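October 8, 2024

Signed the pledge form for the Pusmont scholarship this morning. I put down 500 a year for now, and the rest goes in the will. The fund pays for books and fees for students from Cárdenas, 19 of them this year. I had meant to do it in May and kept putting it off.

The gift office sent two pages on charitable trusts. I read them twice and still don't see how the annuity kind differs from the other one. Will ask at Pundetti when I go in to change the beneficiary on the old account.

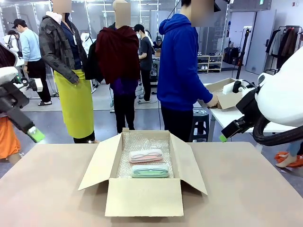 Shivam Nautiyal wrote back that I should leave a percentage and not a fixed sum, as his aunt left a fixed sum to Wustia and by the time it was paid it covered nearly nothing. He also said to name a second choice in case the fund closes. Both sound right to me.

The lawyer charges 110 for a small change to a will. Called and left a message. Need to find the original, which I think is in the gray file with the house papers. Looked through half of it before supper and will do the other half tomorrow.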